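About Us

Hi, I'm Corina, and I run Plorketley. We help people in and around Cleventhorpe get on top of the small stuff at home – the bathroom counter, the toy that lives by the sink, the six half-used bottles nobody wants to throw out. We don't knock down walls and we don't sell closets. We tidy surfaces, teach other people to tidy them, and put together plain little kits for folks who'd like to do it without us standing there.

I started the whole thing at my sister's house one December. She had new twins and a guest bathroom you couldn't set a toothbrush down in. I cleared it in an evening while she fed the babies, and she told two neighbors, and they told their book group, and by spring I was driving all over the county with a trunk full of bowls. I'd been doing payroll for a flooring company up to then. I don't miss it one bit!

What I learned at my sister's is still how we work. We take everything off and put it on a plain white table, and then we look at it. You'd be amazed how different your own things look away from the spot where they always sit. A spray can, a slim bottle with a metal cap, something soft and blue all bunched up, a puzzle cube from who knows which room – that's pretty much any family's counter right there. 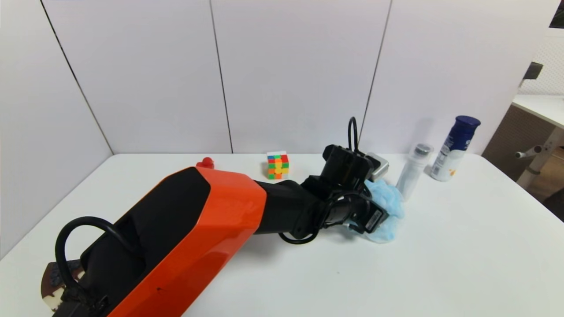

Then we ask where each thing gets used, and that's the question that does most of the work. If the answer is "in the shower," it goes near the shower. If the answer is "I don't know, it was here when I moved in," well, we have a longer talk (with coffee, usually). We never throw out anything of yours without asking. I had a helper early on who tossed a dried-up sponge that turned out to be part of somebody's school project, and I drove to three stores that night looking for a match.

Toys get their own rules with us. A lot of organizers would like you to have a toy room and a bath room and never mix them up, and I just don't think families live like that. Kids carry things around. A cube gets scrambled on the couch, comes along to tooth brushing, and stays there for a month. A duck ought to be by the tub, sure, but it ends up on the kitchen table too. So we give the wanderers a home in each room, one small bowl or tin, and whatever turns up there is allowed to be there. When the bowl's full, somebody walks it back. My own kids were four and seven when I came up with that, and it held up pretty well until they were teenagers and the bowls filled up with hair ties.

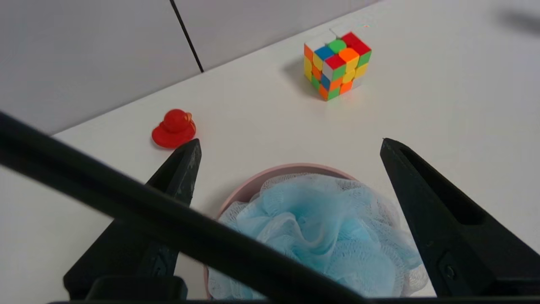 Cherkaoui wrote to us after a class to say the bowl idea had lasted all of nine days at their house, and that the fix was a smaller bowl, "so small it gets annoying, and then somebody finally deals with it." I loved that note and we changed the class. We now bring three sizes and tell people to start with the littlest one they can stand.

Classes are the part of Plorketley I'm proudest of. They run 70 minutes and we hold them in our own front room, at libraries, and at schools that invite us. You work at a table with real household things, and you sort, and argue with your neighbor over whether a bath sponge should be stored with the soap or hung up by itself. (Hung up. Please hang it up. I'll go to my grave on this one.) So far 2,891 people have taken a class with us, and I still get butterflies before every one.

The home visits are smaller and quieter. It's you, one of us, and one surface at a time. We've done 249 of those, mostly bathrooms, plus a fair number of hall tables and one very memorable boat. If you're embarrassed about the state of things, don't clean up before we come – we'd much rather see it the way it is.

And there's the Usirura kit, our starter box. You get a bowl, a tin, two hooks and a card with the questions we ask at the table. We packed the first 500 by hand on my dining table and ate standing up for two weeks. The bowl comes in a few soft matte colors. Pink is the one people write to me about, and I keep one at home myself, next to the tub.
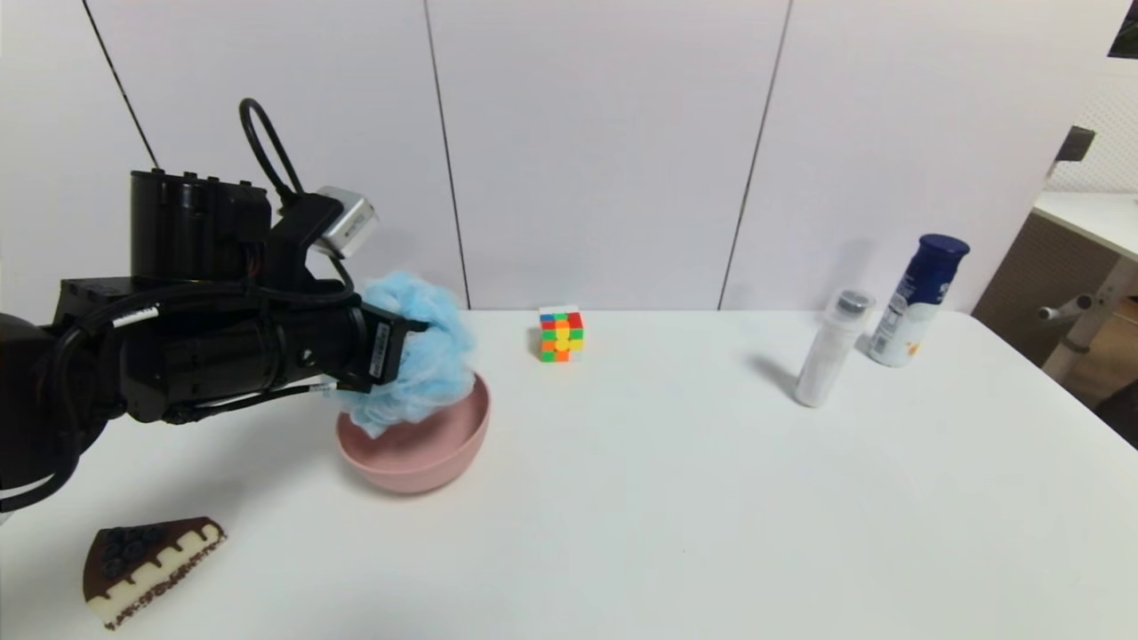
Corina Manole
Founder and Lead Organizer, Plorketley

I get asked a lot if my own house is perfect, and oh my goodness, no. My hall table has had the same screwdriver on it all year. What I do have is a habit, ten minutes after supper with the radio on, and I can find the scissors most days. If that sounds good to you, come to a class or drop us a line through the contact page. Tell me which surface bothers you most and what's on it right now. I read every message myself, though I'm slow in December, when everybody's guest bathroom suddenly matters.

Page last updated October 31, 2020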